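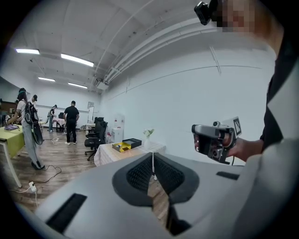 Siobhán Corrigan

Ticket 1363, Homard room, Tirudance building. Status: reopened by requester
Subject: floor leads lose power, ceiling lights stay on

I'm reopening this. It was closed in May with the note "overload, user advised", and I don't accept that it was an overload. I said so then as well.

What happens: the extension leads on the floor go dead, all together, for anything from a few seconds to a couple of minutes. Then they come back by themselves. The fluorescent lights on the ceiling carry on as normal. Nothing trips at the board. I've stood at the board while it was happening and every switch was up.

What I was told: too much plugged in, unplug something. The Wikance desk also sent me a link to a page on safe use of extension leads. I've read it. It says an overload should blow a fuse or trip a breaker and stay off until someone does something about it. Ours does neither, so I don't see how the page helps the case for closing the ticket.

Log so far.

Morning, before anyone was in. One lead plugged into the wall, one desk lamp plugged into the lead. Left it on while I laid the cloths on the tables. Went off after roughly 20 minutes, came back before I'd got across the room. A desk lamp is not an overload.

Same morning, lamp moved to a different wall socket, no lead. Stayed on until lunch. I'm not claiming this proves anything, it could have been a good spell.

After lunch. Borrowed the Zoubi plug-in meter from the office and put it between the wall and the first lead, with the usual things running. Highest reading I saw was 300 watts. The person on the phone said the meter might be wrong. It might. It would have to be very wrong.

Half past four. Wiggled the plug at the wall, gently. Power dropped once, then I couldn't get it to do it again. I've written it down but I wouldn't build a theory on it.

Replies from the desk, and what I think of them:

"Try a new lead." Tried, a brand new one out of the packet. Same fault before the end of the day.

"Could be the lights on the same circuit." Then why don't they go off too? Somebody please check the drawing before suggesting this again.

"People may be treading on the cables." Fair point, it is a busy room and people do walk about in it. But the lamp test was done with only me there, and I was over by the tables.

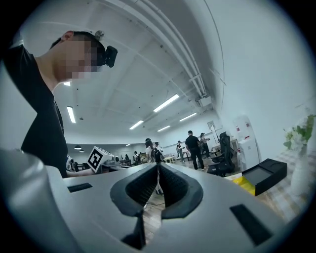

Should we switch off the ceiling lights to see whether the leads behave any better?

Worth doing once, at the end of the day when it won't leave people in the dark, but leave everything on the floor plugged in exactly as it is so that only one thing changes.

Noted, and I'll do it, though I expect to learn nothing. My money is on the wall socket, or whatever is behind it. It felt slack when I pushed the plug in. I asked for someone to take the front off it and look. The reply was that an electrician's visit needs "evidence of a recurring fault". I'd have thought a log with times in it was evidence, but it's attached again below in case it went astray.

Second matter, linked. The leads lie out across the boards, with cables running near the table legs. I'd like them along the wall, by the black skirting, but the longest lead won't reach from the only socket I half trust. So that waits on the repair too. In the meantime I keep the edges of the tablecloths clear of the plugs. Please don't tell me to tape everything down. The last tape left a mark on the floor and I got the email about it.

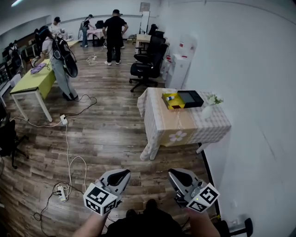

Leads on the floor and the table with the checked cloth, Homard room.

What I'm asking for:

An electrician to open the wall socket nearest the checked table and test it.

The circuit drawing for the room, or a plain statement that there isn't one.

Priority is currently set at 3. I'd like it raised, or a reason in writing why not.

Please don't close the ticket on the strength of it having behaved for an afternoon. It did that in May.

S.C.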